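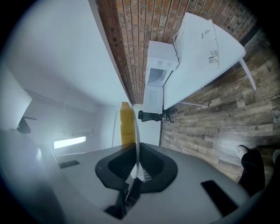
About Livgate

Livgate helps small and medium firms decide what automation equipment to buy, when to buy it and how much to set aside for it. We do not make robots and we do not take commission from the people who do. Our clients pay us a fixed fee, agreed before we start.

We began in Cernville with 3 staff and a single client, a packing firm that had been given four quotes for the same job and could not compare them. One included installation, one left out the guarding, and two said nothing on training. We put them all on one sheet, line by line. That sheet, much altered, is still what most of our work comes down to.

There are now 29 of us, split between Cernville and a smaller office in Poltville. We have completed 136 equipment plans, mostly for food packing, light assembly, laboratories and warehousing.

What we do

A plan normally starts with a visit. We look at the job as it is done now, measure the space and ask the people doing it where the time goes. After that we write up what the equipment would need to handle, including the awkward items that turn up once a month. Suppliers quote against that document, so the prices can be compared.

The budget covers the purchase price, grippers and other tooling, floor and electrical work, software licences, spare parts, servicing and staff hours lost during the changeover. We set it out year by year up to the point where the equipment is due for replacement. Some plans end with a recommendation to wait, or to hire a machine for a season first.

We also run the Awad register, a list of 399 used and ex-demonstration machines with their service history where we have been able to get it. Clients can search it free of charge during a project and for a year afterwards.

Working with us

Most plans take six to eight weeks. If you need figures for a budget round in November, please contact us by the end of August - autumn fills up early. We can work from your own drawings, but we will still want to see the site.

Visitors to the Cernville office should report to the front desk. Parking is at the rear.

Last updated: September

Sign up to our newsletter for new register listings and price updates. You can unsubscribe at any time.

© Livgate, Cernville and Poltville | Contact us | Back to top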